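Tue 25 June

Dye bench, batch 21. Olive again, third go. Mārtiņš Kivi says the January lot had more yellow in it and he's right, I pulled the old swatch and held it up by the window. Ours is flatter. Either the iron is too strong or the weld has gone off in the tub. Smells fine.

Mordant: alum first, overnight, then iron dip. Cut the iron dip from 21 minutes to 15. Fabric is the Lenisdale cotton, prewashed twice, 229 g dry. Should have weighed it after the scour too, forgot. Next time write it on the tag BEFORE it goes in the pot.

Pot held at 54 C by the Rebane thermometer. The Podness one reads lower and I don't trust it since it got dropped. Need to check both in ice water, keep saying this.

Stirring: every few minutes for the first part, then I got a phone call from Clesus about the late order and left it. There's a streak down one selvage, probably where it folded over on itself at the top. Can be cut around if we're making pillowcases. Not if it's a sheet.

Kivi wants it paler for bedding anyway. His argument is that a color that looks weak on a swatch card looks plenty strong once there's a whole bed of it. I think he has a point, the card is tiny and you see it against white paper.

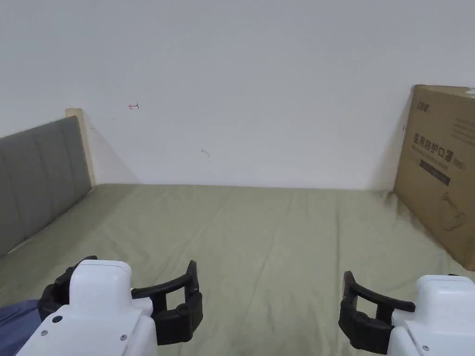 Pale olive sheet, grey headboard, white wall.

So going paler. Plan for 22: half the weld, same alum, iron dip down again or skip it on one strip and compare. Cut four strips off the end of the roll, notch the corners so we know which is which after the wash (marker came off last time).

Rinse water ran brown for ages, then clear. Hung in the back out of the sun. Don't iron untill tomorrow.

Wash test: strip A in plain soap, strip B in the powder from the laundry shelf. B went duller right away, more toward khaki. Check if there's soda in that powder. If so the care label has to say mild soap only and Clesus wont like it.

To do: order alum, empty the iron jar, find lid for big pot. Ask Kivi if he still has his January notes, mine stop at the scour.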